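4. Knitwear: sorting, folding and storing

This section is for sweaters, cardigans and other knitted pieces of wool or wool mix. Shirts and trousers are in section 3. Please read the whole section one time before you start, as some steps must be prepared the evening before.

4.1 What you need

A flat place to work, at least as wide as the sweater with the arms open
One Presside storage box, medium size, with its lid
Sheets of white tissue paper, two for each sweater
A soft clothes brush
The label cards from the back of this manual

A table is the best flat place. If you do not have a free table, a bed is also good. You may put the sweater on a chair or sofa while you prepare the box, but do not make the final fold there. The seat is soft and the fold will become crooked.

4.2 Before folding

1. Check that the sweater is clean and fully dry. Touch the ribbing at the neck, the cuffs and the bottom, because these parts hold water longer than the rest.

2. Empty the room of strong smells. Do not fold wool in the kitchen during cooking.

3. Lay the sweater down loosely and look over the surface in daylight. Small pale fibers are easy to see on a strong color such as red, and much more difficult on gray or cream. Take them off with your fingers or with the brush, always in the direction of the ribs.

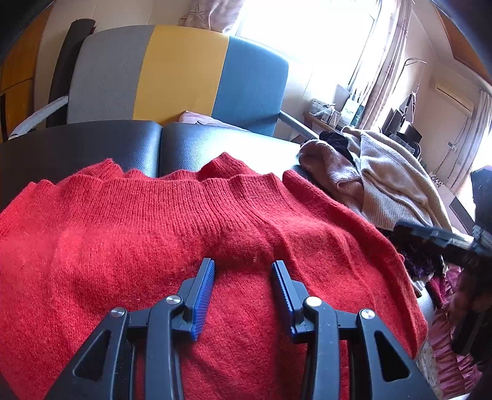
4. Open the creases with the flat hand. Begin in the middle and move to the sides. Do not pull the knit at the edge of the ribbing, even if the edge looks wavy. A wavy edge will normally lie down after some days in the box.

5. If there are deep wrinkles, hang the sweater over a padded rail for 20 minutes and then return to step 4. Do not use a thin wire hanger.

CAUTION: Never iron wool directly. The surface becomes flat and shiny, and it does not come back.

4.3 Folding

1. Put the sweater on the table with the front side down.

2. Place one sheet of tissue paper on the back, between the shoulders.

3. Fold one arm across the back, then bring it down along the side. Repeat with the other arm. The arms should not lie on top of each other – this makes a thick place in the middle.

4. Fold both sides in by 3 inches. Heavy sweaters may need a little less.

5. Bring the bottom ribbing up to the collar in one movement, with the second sheet of paper inside the fold.

6. Turn the sweater over and correct the neck with your fingers.

Note: Customers of the older Gudeta box (model 200) must make one more fold, as that box is shorter. The lid must close without pressing.

4.4 Placing in the box

1. Heavy sweaters go at the bottom, light ones at the top.

2. Write the color and the owner on a label card and put it in the window of the box. One card is enough for each box.

3. Close the lid, first the two long sides and then the short ones.

4. Store the box in a dry cupboard away from heating pipes. Open it one time in June and let the wool have air for some hours.

CAUTION: Do not use plastic bags inside the box. Moisture stays in the bag and can leave marks on the wool.

Replacement lids can be ordered from Drikbridge with part number 947. For missing label cards, please write to Nilmini Roy at the Pemham office.

Section revised 2024-11-10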